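Firow Community Orchard and Kitchen Garden
Progress report to the Matić Fund
Sep 5, 2021
Prepared by Lumturie Milošević

1. Period covered

The report covers the months since our last update in May. It deals with planting, watering, the school sessions and the money still to be spent. The seed library is reported on separately.

2. Planting

The upper slope is now fully planted. We put in apples, plums and two rows of currants, all on the rootstocks listed in the original application. Most of the trees took well. Six of the plums did not, and the nursery has agreed to replace them when the ground is cool enough to lift new stock. We have asked for an earlier variety this time, as the late one sits right in the frost pocket by the lower gate.

The kitchen garden beds were finished later than planned. Topsoil was hard to get in early summer and the first load was full of rubble, so we sent it back. The second load was good. Beans, chard and squash went in straight away and have cropped steadily. The tomatoes got blight in the wet spell and were pulled and burned.

3. Water

The storage tank is in and connected to the barn roof. It holds enough for the beds but not for the young trees in a dry stretch, and for those we still run a hose from the road. Milovan Ivanov has priced a second tank and the figure is within the contingency line. We would like your agreement to spend it there – the form is attached.

The drip lines on the currants clog at the far end. We flush them by hand and will fit a better filter over the winter.

4. School sessions

Stusent primary school came for four sessions before the break. The children sowed, thinned and weighed what they picked, and the teachers asked for a pruning session next spring. Two classes had to share one visit when the bus was double-booked, and it was too crowded to be much use. We will cap the group size from now on. 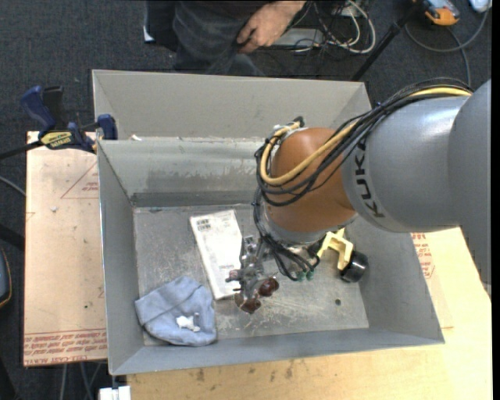

The school has also asked if older pupils could help with the harvest. We are checking what our insurance allows and expect an answer from the broker this month.

5. Produce

Up to 200 households on the Vultidus estate have had a bag from the garden at some point in the season. Squash and beans went quickly, chard less so. A recipe sheet in the bags helped a little.

6. Spending

Trees, soil and fencing are paid in full. The tool budget is slightly over, mainly on wheelbarrows, and the printing budget is well under. We propose to move the difference across and will do so unless we hear from you.

7. Next period

– Replace the failed plums and restake the upper row
– Fit the new filter on the drip lines
– Order the second tank, if approved
– Agree spring dates with the school
– Mulch all beds before the first hard frost

Receipts are with Milovan and can be sent on request.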